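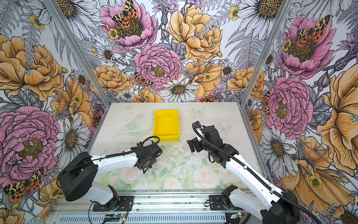 ## Firnora two-arm bench cell: frequently asked questions

Prices are in Australian dollars and include GST. If your question isn't covered, ring the Gomville workshop between 9 am and 4 pm, any day except Sunday.

### What do I get when I hire a cell?

Two arms with grippers, the aluminium frame, the table, the back and side panels, the control boards and a laptop with our software on it. We deliver, bolt it together and run a test job before we leave. You supply the bench and a power point.

### How much is it?

Hire is $772 a week. The minimum hire is 3 weeks. Delivery to Filgate and Gomville is included, and anywhere else is quoted.

### Can I choose the wall and table coverings?

Yes. The flower and moth wallpaper is one of our stock patterns, and so is the rose print for the table. Plain grey and plain white are also available. You can send us your own artwork if it arrives before we build the panels. Changing a covering in the middle of a hire costs $85 per panel.

### What can the arms pick up?

Small, light things: trays, bowls, cutlery, blocks, folded cloths. Rigid plastic with a raised edge is the easiest place to start. Clear dishes are harder, particularly on a pale table, and we suggest leaving them until your first few jobs are running well. We don't hire the cell out for glass, knives or anything hot.

### Do both arms have to be used?

No. You can park either one from the software and run the other by itself. Most customers start with one arm and bring in the second for jobs that need a hold on both sides.

### How do I teach it a new job?

1. Put your objects on the table where you want them to start.
2. Open Lie, the recording program on the laptop, and name the job.
3. Guide the arms through the job using the hand controllers.
4. Save the run, put everything back and repeat.

Helmi Mäkelä runs a training session by video in the first week. It's part of the hire.

### How do I clean the table?

Park both arms and switch off at the wall. Brush crumbs and grit off with a soft brush, then wipe with a barely damp cloth. No spray near the front rail — the circuit boards there are exposed. Let the surface dry before you power up.

### What if an arm stops partway through a job?

Press the stop button and check that no cable has snagged. If it's clear, choose Home in the software. If the arm still won't move, leave it off and call us. Annunziata Pellegrini handles repairs and can usually get to you within 4 working days. Days lost to a fault are taken off your bill.

### Can I buy one?

Ex-hire cells come up for sale each June. Email us to go on the list.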